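How Do You Test a Robot's Hand?

By Igor Wasilewska, for the Fleltgate Kids Science Page
Posted 7/22/18

Try something quick. Pick up a pencil. Now a spoon. Now a pillow. Easy, right? You didn't even think about it. Your hand changed shape three times and your brain never complained.

Robots can't do that. Not yet, anyway. A robot's hand is called a gripper, and most grippers are pretty simple. Two fingers, sometimes three. They open. They close. So the people who build them have to ask – which gripper is best for which job? And the only way to find out is to test. A lot.

Where do the tests happen?

Some in a real lab, with real arms. But lots of them happen inside a computer first. It's called a simulation. Kind of like a video game, but the floor, the tables and the robot all follow rules that copy real life. Things have weight. Things fall. Drop a cup in a simulation and you don't need a broom.

Our team uses a pretend room with a stone counter in it. Stuff on the counter, a blue dress on a stand, a picture on the wall. Two robot arms, one body. We call the room Trenel, no idea who picked the name.
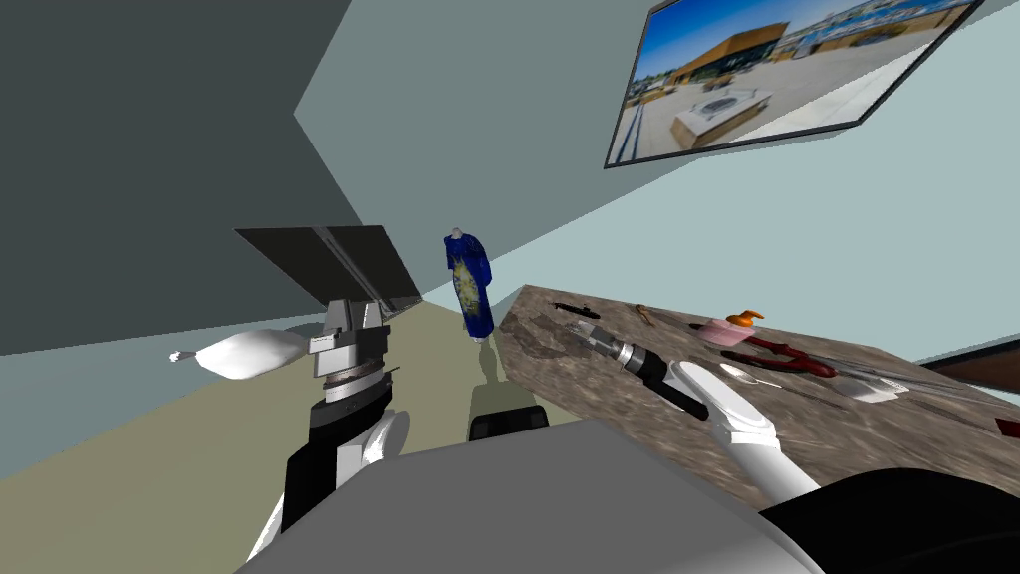
Why so much clutter? Your house has clutter too! A robot that can only work on a clean white table isn't much help in a kitchen. It has to tell a spoon from a pair of pliers, and it has to reach for one without knocking the other on the floor.

Two grippers, two tries

We had two gripper programs to compare. One is named Drakum and the other is Naylor. The program is the part that tells the fingers when to close and how hard to squeeze. Also called a controller. Same arms both times, same room, same stuff. That's really important. If you change two things at once you can't tell wich one made the difference. Scientists call this a fair test.

Each program got 100 tries. Drakum is fast. It swoops in and shuts its fingers right away. Naylor is slow and kind of fussy, it moves a little, checks, moves a little more.

What makes a thing hard to grab?

Shape, mostly. A spoon is thin and lies flat, so the fingers have to get really low without bumping the table. A bottle with a pump on top is taller, so there's more to hold, but push it too high up and over it goes. Pliers are tricky, two handles going two ways, where do you even grab?
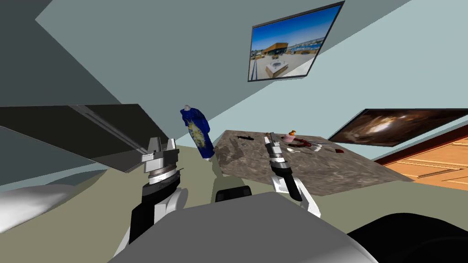 Then there's squeeze. Too soft and the thing slips. Too hard and you crush it. You know how hard to hold an egg becuase your skin feels it. A robot needs a sensor for that, or a really good guess.

So who won?

Drakum missed 41 times. Naylor missed 11. But hold on – Naylor took way longer! If you were packing 1,000 boxes you might pick the fast one and just let it try again when it misses. If you were picking up your grandma's teacup you'd want Naylor. Best depends on the job.

We're going to run it all again in August with heavier tools. Power tools are a good test. The weight isn't even, and the handle is the part you want the fingers around.

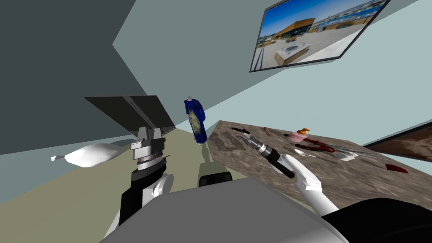 Try it at home

You need: kitchen tongs, a spoon, a sock, a grape, a plastic cup, and a bowl. Ask a grown-up before you take the tongs.

1. Put everything on a table, kind of messy.
2. Use ONLY the tongs. Move each thing to the bowl.
3. Do each one ten times. Make a mark every time you drop it.
4. Now wrap rubber bands around the ends of the tongs and do it all again.

Did the rubber bands help? With everything, or just some things? Was the grape OK?

Now do it with one eye closed. It's harder to tell how far away stuff is. Robots have that problem too, so a lot of them get two cameras.

Words to know

Gripper – a robot's hand.
Controller – the program or computer part that tells the robot how to move.
Simulation – a pretend world inside a computer, used for testing.
Sensor – a part that lets a robot feel, see or measure something.
Fair test – change one thing, keep the rest the same.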